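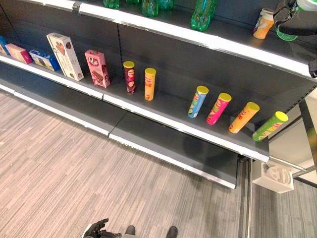

4.2 Shelf picking, or how our class spent December

Our class project at Edbridge started out as a navigation task, and I was pretty sure we'd be done with grasping in a week or so (I had it down as a footnote!). We had nine students, one mock store and a grading sheet that only cared whether an item left the shelf in the hand. The chip canisters became our favorite items very quickly. As you can tell from Figure 1, the ones on the middle shelf all have the same size and shape and differ only in color, so we could ask for "the pink one" or "the lime green one" and test the language side of the Gornetti planner without touching the grasp settings at all. Boxes were messier, and I'll come back to them in Section 5.

Bags were a whole other story. A canister has one sensible way to be held, but a bag bends wherever it likes, and our first grasp rule simply went for the middle of whatever the detector had outlined.
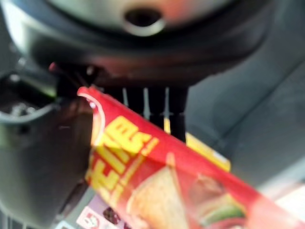
We swapped that rule for one that goes for a crimped end, and I loved how much calmer everybody got after that. Over the whole term we logged 221 attempts, and 46 of them were bags. I left out the runs where one of us bumped the emergency stop, which happened more than I'd like to admit, mostly while we were learning to steer the arms near the floor. 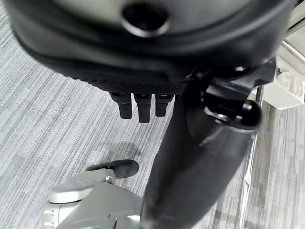 Gunnlaugur Mikkelsen objected to that when he read the draft, and said a stop is still a failed attempt if the hand was already on its way to an item. He has a point, so the table in the appendix gives both versions, and the ranking of the item types stays the same either way.

For the last part we moved from shelves to tables. Steel tops worried me a bit, as reflections had fooled the detector during the Omoregie exercise (same class, earlier in the term), so we added two views of each item before any reach was allowed.
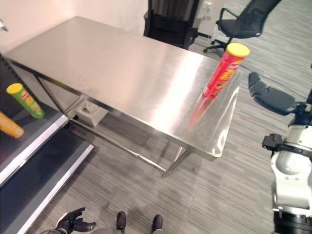
4.3 Placing items back

Everything up to now was about taking things. Putting them back was Gunnlaugur Vigfúsdóttir's half of the project, and she used the Grastside controller with no changes except a slower final approach.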